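Lecture 2: Training in simulated kitchens 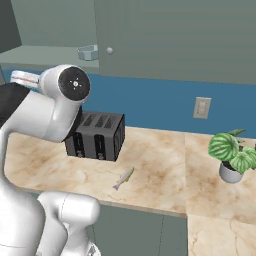 Fig. 1. Simulated kitchen with arm, four-slot toaster and toy fish.

The Skorkell method (Sevent and Fasholm variants both on the reading list) trains a policy on rendered kitchens and then asks it to behave in a real one. It usually declines at first.

Set-up for the lab: 400 simulated demonstrations, with textures, lighting and object poses redrawn every episode. Marble is cheap when you render it, so be generous.

Baseline result: 213 successes in 400 trials. Before you write "promising", work out what always reaching for the nearest object would score – last year it beat two teams.

Things to vary in your own runs:
- clutter on the counter
- camera pose
- start pose of the arm

Keep 100 episodes aside for testing and do not peek. Sârbu, ch. 2, covers what happens if you do.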